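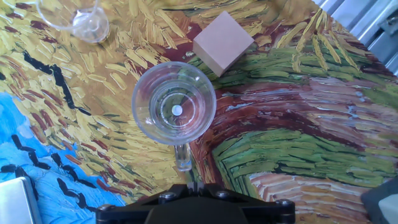
Mug en verre, vu de dessus.

1/ Dossier Rullville, sinistre 3356 : moisissures derrière une cloison après une fuite lente. Notes techniques, 1/5/24.

2/ Hygrométrie relevée à l'ouverture : presque 40 % d'humidité dans le bas du doublage. Le haut était sain. Remontée capillaire par la plaque, classique.
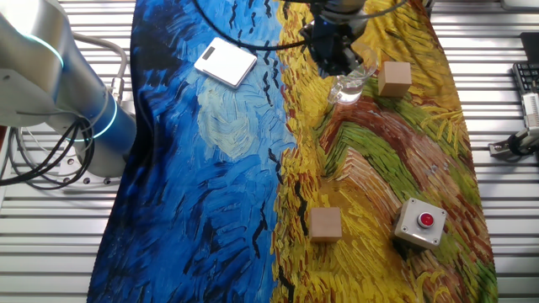 3/ Holtalis proposait un séchage sans dépose. Refusé - l'isolant en laine minérale ne se récupère pas une fois gorgé d'eau. Dépose de la plaque sur toute la longueur, confinement polyane, extracteur en dépression.

4/ Déshumidificateur à adsorption Favatum, cinq jours en continu. Relevés matin et soir, aux mêmes points, à la pointe et non au capacitif.

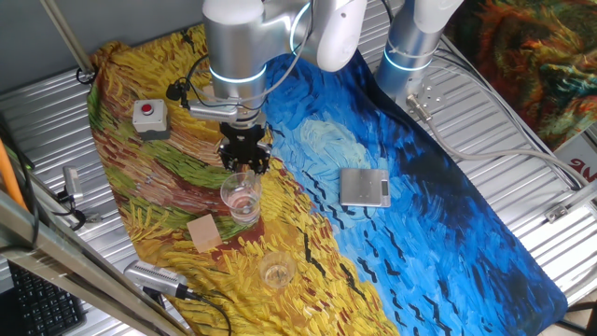
5/ Ieva Zariņš me demande pourquoi pas de javel. Sur support poreux, elle agit en surface et apporte de l'eau. Brossage, aspiration HEPA, puis fongicide.

6/ Reste à faire : deux relevés de contrôle avant repose. Rapport envoyé à Manurung, j'attends leur accord pour la plaque hydrofuge.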